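Badow gripper trials

The Badow gripper trials are a series of bench comparisons of two-finger hand-held grippers, run by the Firine workshop under Lieven Van Damme. They compare finger shapes and cable layouts before a gripper is fitted to an arm.

Method
An operator sits at a table covered with white paper and works with a gripper in each hand. Household items are grasped, lifted and placed in a box. Each finger set gets 20 attempts per item, and a drop counts as a failure. Bottles with a molded handle are treated as a separate class - the fingers can close on the body or the handle.

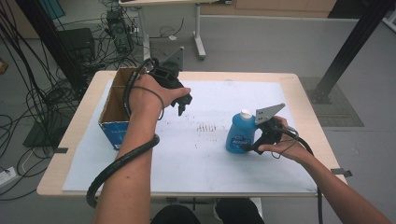
Results
The first series, finished in August, logged 538 grasps. The Drolo fingers did better on boxes, the Vermeulen fingers on bottles. Cable drag on the forearm was noted in 70 attempts.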